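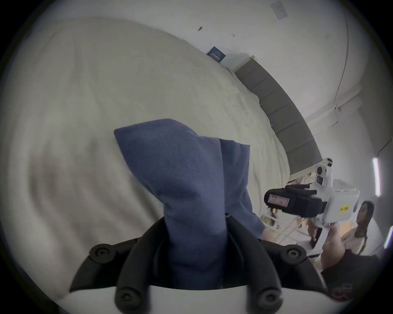 A blue cloth, bunched up. Ultlow's new cleaning rules take effect in August.

Ultlow office building splits over who wipes the kitchen

The shared kitchen on the second floor of the Hoarau building has one sink, two microwaves and, as of last week, a written constitution.

The document runs to 22 clauses. It was drawn up by Monique Marchal, who manages the building, after tenants failed for most of the spring to agree on whose turn it was to clean the counter. Clause 1 says that everyone cleans the counter. The remaining 21 deal with people who thought they had found a way around clause 1.

Four firms share the floor, with 43 employees between them. The largest, a payroll company called Odance, had argued that cleaning should be divided by head count. The smallest, a two-person translation office, liked that idea very much. Odance then did the math and withdrew it.

"We felt that per-firm was more in the spirit of the building," said Alcides Bermúdez, the Odance office manager, who also asked that the word "crumbs" be defined. It has been, in clause 9. Crumbs are now "any food matter smaller than a thumbnail." Larger items are leftovers and fall under clause 14, where the penalties are stiffer.

Cloths turned out to be the hardest subject. Under the old system there was a single cloth, which lived on the faucet and was replaced when somebody could no longer stand it. Under the new one, blue cloths are for counters and tables, yellow ones are for the sink, and neither may be used on shoes. Marchal would not say which tenant had made the last part necessary.

The building has bought 120 cloths, enough by her estimate to last until next summer. Used ones go in a lidded bin by the door and are washed on site. Fabrice Bodin, who runs the translation office, has pointed out that the yellow cloths come out of the dryer looking rather green. A ruling on green is expected.

Not everyone is pleased. Gemechu Habte, an accountant at Resosent, said he had been wiping the counter every morning for three years without a single clause to guide him. He has now been told that he was doing it in the wrong direction. The approved method, set out in clause 6, is back to front, toward the person wiping, with a hand cupped at the edge. Habte said he intends to comply "in general terms."

Femke De Bruijn, a colleague of his, takes a sunnier view. She has lived through a similar code at a previous job and said it worked well for a month, after which people started eating at their desks and the kitchen stayed spotless.

The rules will be reviewed after 4 months. Tenants who wish to propose changes may do so in writing, on the form kept in the drawer under the second microwave. The drawer currently sticks. Repairs to it are covered in clause 22, which assigns them to all tenants jointly.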